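I unpacked the shopping last night with a pan boiling over and my phone wedged under my chin, and I didn't think about it once. Bag down, cans out, fridge shut. Then I sat down and read 706 comments under a post asking whether a machine could do the same job yet, and I've been a bit obsessed ever since!

My friend Matěj Urban reckons we're nearly there. He's seen all the clips (so have I) of arms folding towels and stacking plates, and he's already decided which corner of his kitchen the thing will live in. I'm more of a grump about it. A towel on a clear table is one thing. Drinks in a bag are another, because the sides flop about, the handles flop about more, and there's hardly any room to get a grip round a can when its neighbours are pressed up against it.

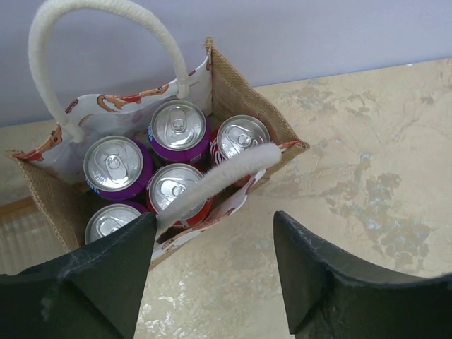
And handles are the bit I keep coming back to. You and I just nudge them aside with a knuckle and carry on. A machine has to work out that the fluffy rope lying over the lid isn't part of the can, then decide whether to move it or go round. Two fingers, too! I tried it with my thumb and one finger this morning and dropped a tin of chopped tomatoes on my foot.

Shop floors might get there first, I think. Shelves are tidy, boxes are square, and somebody can always be paid to stand nearby. My kitchen is never the same two days running. I told Matěj I'd give it 5 years before I'd let one near the eggs, and he's bet me a curry that I'm wrong.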